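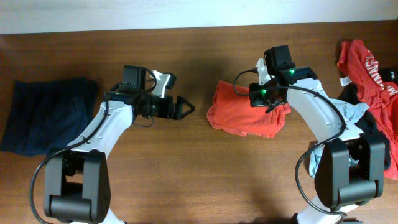 Progress Report to the Astow Foundation
Household Recovery Grants, Verham District
Reporting period: February to August

Summary

The Verham Relief Trust received the second installment of the Astow Foundation grant in February. The money supports families in the district who lost income or housing after the spring flooding of the Yao River. During the period the Trust received 1,327 applications. All have been given a first review, and payments to households in the first two bands are complete. Work on the third band is under way and is running 14 days behind the schedule agreed with the Foundation.

Applications and payments

Applications were taken by mail, by telephone and at the Trust's office on Falon Street. The telephone line was the route most used by older applicants, and its hours were extended to 7 p.m. from April onward. Each file was read by two members of staff before a decision was made. Where the two did not agree, the file went to Olga Morais, Head of Grants, for a final decision.

The first band covered households that could not return home. The second covered those that had returned but had lost a main source of income. Payments in both bands were made by bank transfer, or by check where the applicant had no account. A total of 21 checks were returned unclaimed. The Trust has written to the applicants concerned and will hold the funds until the end of the grant year.

The third band, for the replacement of household goods, has moved more slowly. Many applicants no longer had receipts, and the original form did not allow for any other proof of loss. Following a request from the Trust in May, the Foundation agreed that a signed statement from a landlord or neighbor would be accepted. The form has been changed and earlier applicants have been invited to resubmit.

Staffing

Dehua Jin joined the Trust in March as Casework Manager. One caseworker post remains vacant after two rounds of advertising. The salary for that post has not been spent and is shown separately in the financial statement. The Trust asks that it be carried forward to the next period.

Partnership with local agencies

The Trust signed an agreement with the Verham Housing Office in June covering the sharing of addresses, with the written consent of each applicant. It has reduced the number of letters sent to homes that are still empty. A similar agreement with the district's schools is in draft - the remaining point concerns how long records may be kept.

Financial position

Spending on direct grants is in line with the approved budget. Administrative costs are slightly under budget, mainly on account of the vacant post. Postage was higher than planned. The full statement, prepared by Yuzhen Hao, is attached as Annex A.

Matters for the Foundation's decision

1. Approval to carry forward the unspent caseworker salary.
2. Approval of a revised closing date for the third band, 40 days after the present one.
3. Confirmation of the date of the third installment.

Submitted on behalf of the Verham Relief Trust by Cheuk-hei Hung, Director.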